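The Long Way to Uvermont

Aug 15, 2022
By Wen-hsiung Kwok

We use cookies to remember your reading preferences. By continuing to visit this site you accept our use of cookies.

My aunt Yuk-lan Sin was 73 the summer she decided to sell the organ, and since I was the only one in the family with a vehicle large enough to put an organ into, I was the first person she called.

I say organ, but you shouldn't picture a church. It was a Flundik, a parlor model with two keyboards and a row of colored tabs along the top that said things like Flute and Strings and, at the far right, Rain. My uncle had bought it the year they moved into the apartment over Cheng Hardware, and for most of my childhood it stood against the wall between the kitchen and the window, with a fern on one end and the telephone on the other. He played it every evening after supper. He knew eleven songs, and he was good at four of them.

"I have a buyer," my aunt told me on the phone. "A lady in Uvermont. She'll pay 800 dollars."

I said that seemed like a great deal of money for a Flundik.

"She hasn't heard it yet," said my aunt.

So on a warm morning in July I backed the van up the alley behind the hardware store, and the two boys who worked for Cheng came out in their aprons and carried the organ down the stairs with a lot of shouting about corners. My aunt walked behind them holding the bench. She had dressed for the trip in her good green jacket, and she had packed a lunch that would have kept us alive for a week if the van had gone into a ravine: boiled eggs, sesame crackers, a jar of pickled radish, oranges, and a thermos of tea so strong you could have stained a fence with it.

It's 132 miles from the hardware store to Uvermont if you take the highway. My aunt didn't want to take the highway. She wanted the river road, the one my uncle used to drive on Sundays when he was in a mood to look at other people's barns, and I had the day off and no particular argument to make, so we took the river road.

She talked the whole way, or nearly. She told me about a cow that had once stood in that very curve and refused to move until my uncle got out and reasoned with it. She told me about the summer the bridge at Juline was out and they'd had to cross on a farmer's barge, car and all, with her sitting in the front seat gripping the door handle (as if that would have helped!) and him standing at the rail, happy as a boy. We stopped at Juline so she could look at the bridge. It was a perfectly ordinary bridge. She looked at it for a good long while, ate an egg, and got back in.

"He wanted to take lessons, you know," she said when we were moving again. "From a real teacher. I said, what for, you already play."

I told her I thought that was a compliment.

"It was the price of the lessons," said my aunt.

A little past Juline the road climbs up through orchards, and the pavement goes bad, and every time we hit a hole something inside the organ gave a soft wooden cluck. She turned around in her seat each time to look at it. After the fifth or sixth hole she stopped turning back. She rode like that, sideways, with one arm over the seat, and for a few miles she didn't say anything at all, and I am ashamed to tell you I was so busy steering that I didn't think much of it.

The sign at the edge of Uvermont gave the population as 1,223, and the lady with the 800 dollars lived on the far side of it, in a white house with a porch swing. She was younger than I'd expected. She had a baby on her hip and another child looking out from behind her knees, and she told us that her grandmother had owned a Flundik, the same one, with the Rain tab and everything, and that she had been hunting for one ever since the old lady's was lost in a flood. She asked if she could hear it before we brought it in. She was very polite about it.

There was an outlet on the porch. I ran the cord to the back of the van and set up the bench on the floor beside the spare tire, and then the three of us looked at each other, because it came out that the lady didn't play, and I certainly don't, and my aunt had never, to my knowledge, touched the thing except to dust it.

My aunt gave me her handbag. She climbed up into the van, sat down on the bench in her good green jacket, and pressed the Flute tab and then, after some thought, the Rain. And she played one of the four songs he was good at, all the way through, with both hands. She played it at exactly his speed, which was a little too slow, and she paused in the place where he always paused to find the pedal. The baby stopped fussing. Somebody's dog came across the road and sat down.

When she was finished she kept her hands on the keys.

"You never said you could play," I told her.

"I dusted it every morning after he left for work," she said. "How long do you think it takes to dust an organ?"

I had already started working out how I was going to apologize to that nice young woman and drive the whole business home again, potholes and all. I think the young woman was working it out too, because she shifted the baby to her other hip and said, very gently, that there was no hurry and we should please not feel bound to anything.

But my aunt shook her head. She got down from the van, taking my arm for the last step, and she said that an organ ought to be in a house with children in it, where it would be banged on, and that she only had the one condition. She would like to come up once a month and give the older one a lesson. She wouldn't charge for it. She was firm about that part, and she looked out over the road when she said it.

We had tea on the porch afterward, her tea, out of the lady's cups, and the rest of the eggs. The little one behind the knees came out at last and was allowed to press Rain as many times as he liked, and he liked it a good deal.

On the way home she let me take the highway. She fell asleep before the first exit with the envelope in her lap and her shoes off, and I drove the last part with the radio turned down low, thinking about all those mornings, the hardware store opening up underneath her and the fern moved carefully to the floor.
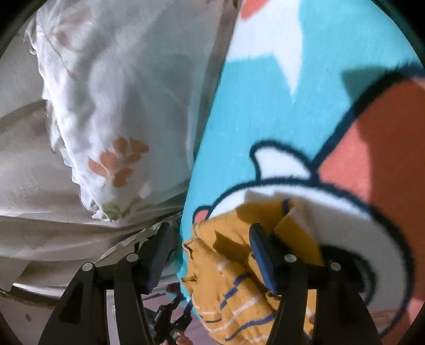 She woke up when I turned into the alley, and asked if there were any oranges left. There were two. We ate them in the van with the windows down, and then I carried the empty thermos up the stairs for her, and she told me to be ready at eight, the same day next month, and to do something about those springs.

Enjoyed this story? Sign up for our newsletter and get new fiction by email. You can unsubscribe at any time.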